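Grapes, glass tables and a new coworker at Lalell

I stopped by the Lalell furniture showroom in January, mostly to see how the staff there are getting along with the robot. I've been writing about store jobs for years and I still wasn't ready for how ordinary it all felt! People were drinking coffee and arguing about the heating while it got on with the fruit.

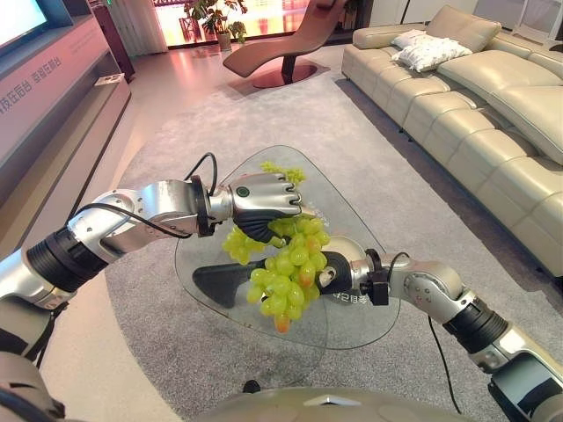

Two-handed work on the grapes at the glass coffee table.

The fruit is part of what Lalell calls table dressing, and it used to belong to Shirin Ebrahimi and whoever else was free before opening. She told me it ate up the first 15 minutes of every shift (more if someone had moved things overnight). Now she spends that time on the phone with customers who are waiting on deliveries, and she likes that a lot better. 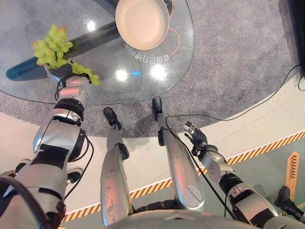 Not everyone is sold. Hazem Hamdy has been on the floor for 23 years and he misses the quiet start to the day – he used to do his best thinking while setting out plates. He has also picked up a new chore, which is writing down every piece of fruit that gets dropped or squashed. Nobody's pay changed, he said, but the job description did, and he'd like that put on paper.

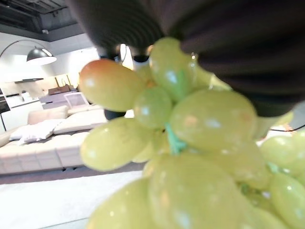

Manager Fouad Benmoussa says a new written version is coming and that no hours will be cut at this store. The Grustham branch is next in line, and the staff there have already asked to come over and watch a morning before they agree to anything. I'm hoping to tag along for that one too.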